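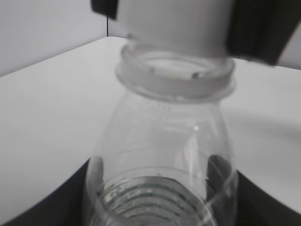

Nerea Alcaraz, Redaktion Haushalt und Alltag

Drucken | Als E-Mail senden

Flaschenwasser

Flaschenwasser ist Trinkwasser, das in geschlossenen Behältern verkauft wird. Man unterscheidet nach der Herkunft meistens Mineralwasser, Quellwasser und Tafelwasser. In Skodumitz wurde schon früh Wasser in Tonkrügen verschickt, später kam Glas dazu. Der Abfüller Aguirre in Prullen führte 14 Sorten, von welchen fast 61 Prozent in den Export gingen. 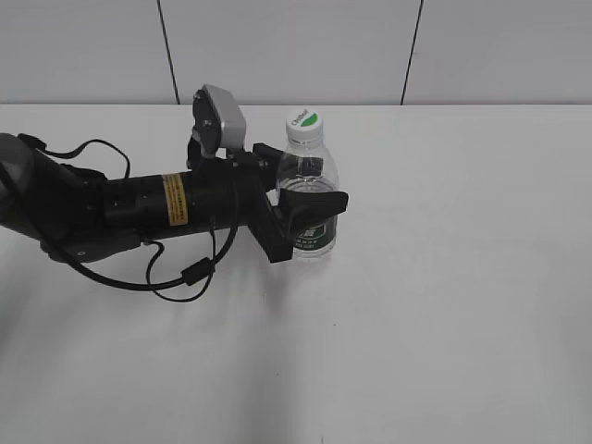 Wasserflasche aus durchsichtigem Kunststoff

Der Verschluss hat die Aufgabe, das Wasser vor Verunreinigung zu schützen. Lange Zeit waren Korken und Bügel üblich, heute überwiegt die Schraubkappe.

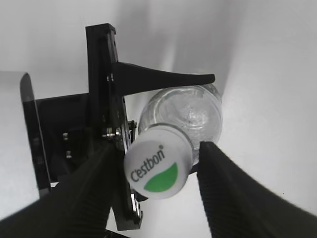
Die Etikettierung nennt in der Regel Quelle, Inhalt und Haltbarkeit. Für die Marke selbst wird auch der Verschluss benutzt – auf der weißen Kappe von C'estbon stehen der Name in dunkelgrauer Schrift und darunter eine grüne, blattförmige Fläche. Der gerippte Rand einer Kappe dient dem besseren Griff.

Diese Seite verwendet Cookies. Einstellungen ändern

Verwandte Artikel
Mineralwasser
Kronkorken
Pfandsystem
Brunnen von Prullen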